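We use cookies to remember your settings. Accept / Manage
Reading time: 2 min

Unance Hospitality Short Course
Unit 901, handout 4: The single cover for morning tea

Morning tea is laid more simply than lunch. One placemat, one plate, a cup, and a knife and fork if the baking calls for them. At the Ruddock rooms the placemats are dark and the crockery is mixed, so colour matching is not marked. Position is marked.

Lay the mat first, long side to the guest and square with the table. The plate goes in the centre. Check the cutlery for smears and hold it by the handles only.

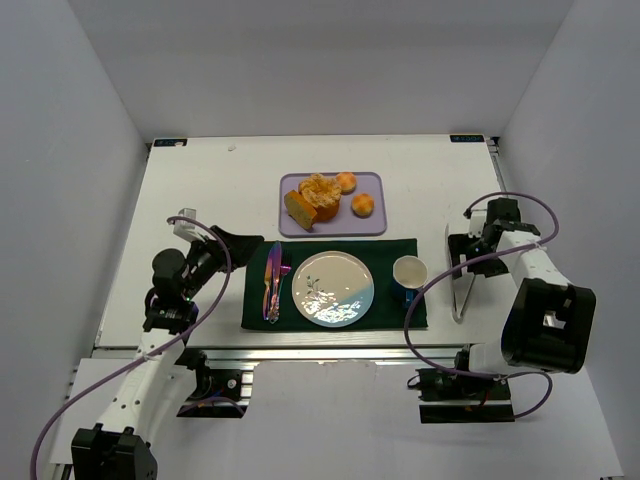 Fig. 1. Single cover with the baking tray behind the placemat.

In Fig. 1 the knife and fork are both to the left of the plate, handles towards the near edge, and the cup is on the right. Some houses, Arent among them, put the knife on the right of the plate. Either layout is accepted in the practical if you keep to it for every cover.

Shared baking sits beyond the mat where the guest can reach it without leaning over the cup. Muffins and anything crumbly stay in their cases. Slices of loaf can lean against a taller item to save room on the tray.

For the practical you will have 20 minutes. Bring your own polishing cloth. The written part covers handouts 1 to 4 and is due in March through the Umness office.

Comments (3)

tealeaf: Is the napkin marked as well?

backrow: Not for morning tea, see handout 3.

m_k: Printed fine in grey, thanks.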